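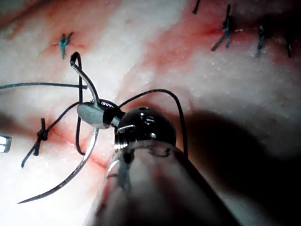 The Zunell suture practice pad is a 180 mm silicone sheet in three bonded layers, sold with a clamp tray and one packet of needles. I bought two in February for a residents' skills bench and have since put 791 throws through the first one. Needle choice matters more on this pad than the instructions suggest. A curved steel needle held in short grasper jaws, with a long arc of it left free toward the point, needs a full wrist rotation on entry, and the top layer of the Zunell is stiff enough to punish a shallow angle. The needles in the packet are too light for it. Two bent at the swage within 10 passes, so I switched to our own stock.

Layer behavior is mixed. The skin layer holds a simple interrupted stitch under normal tension and starts to tear only when bites are placed closer than 3 mm from the cut. The fat layer is too tacky and drags on braided thread. Monofilament runs clean. The bond between the two lower layers began to lift at one corner after 60 closures, and a bead of silicone adhesive fixed it.

The tray is the weak part. Its suction feet let go on a textured counter, and the clamp screws strip easily. Urmila Dhillon, who shares the bench, moved her pad to an older Fikre tray, which fits once the pad edge is trimmed.

Cleaning: dish soap, lukewarm water, air dry, a little talc. Alcohol wipes left the surface cloudy.

Pad: recommended for interrupted and running closures. Tray: skip it if the pad is sold separately. Not suitable for subcuticular work.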